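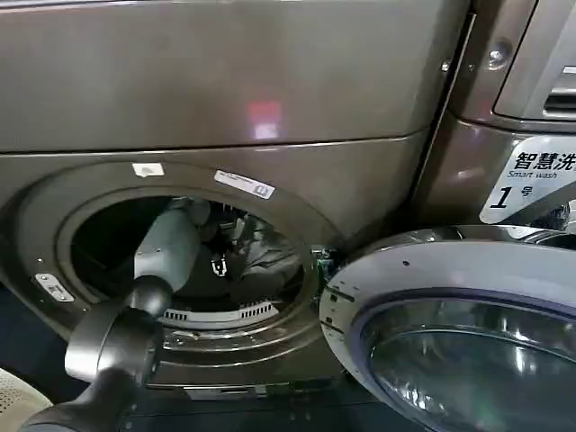 Tímea Fodor wrote to ask if laundry sheets clean as well as the liquid she has bought for years, and she wanted a yes or a no. My answer is no, with some wiggle room for lightly worn clothes. The rest of the questions I get are below. Last updated 8/18/19.

Do detergent pods save money?
I have yet to see it. A pod is a fixed dose, so a half load gets the same amount as a full one. Liquid lets you pour less. If you like pods because they don't drip, fine, but that's a different argument.

What does "277 loads" on a jug mean?
It means 277 loads at the lowest line on the cap, which most people can't find without their glasses. Fill to the second line and you get far fewer. I'd like to see the jug that prints that number on the front.

Is fabric softener bad for bed linen?
It leaves a coating. That's how it works, and the makers don't hide it. On cotton the coating feels nice for a while and then starts to get in the way.
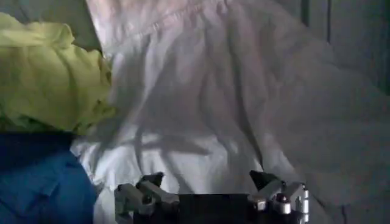
Towels suffer more, because soaking up water is their whole job. If you must have the scent, use half of what the bottle says, and skip it every other wash.

Should I pay extra for "hotel grade" sheets?
Ask which hotel. Hetel and Jundier both use the phrase and neither one explains it on the package. The same goes for thread counts — I've seen a set sold as 1,221, and you only get there by counting each thin strand in a twisted yarn. Feel the cloth first if the store will let you.

Do dryer balls cut drying time?
Maybe a little. Zomen says 30 percent on the box, with no word on what was in the load. Mine mostly make noise.

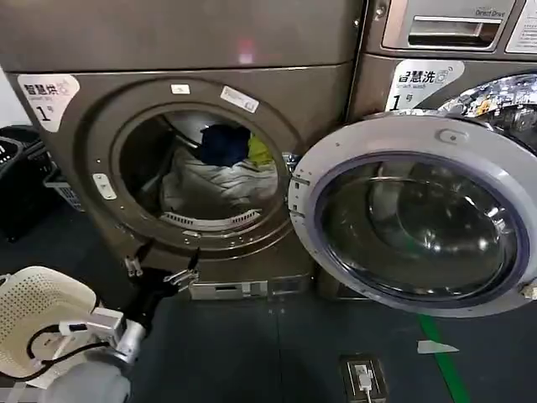 Do I need a special cleaner for the machine?
Read your manual first. Many already have a cleaning cycle, and some makers say plainly what to put in the drum. Saraç sells a monthly kit that smells strongly of lemon, and I can't tell you what else it does. Wipe the rubber seal and leave the door open after a wash. I've been doing that since April and haven't bought a cleaner.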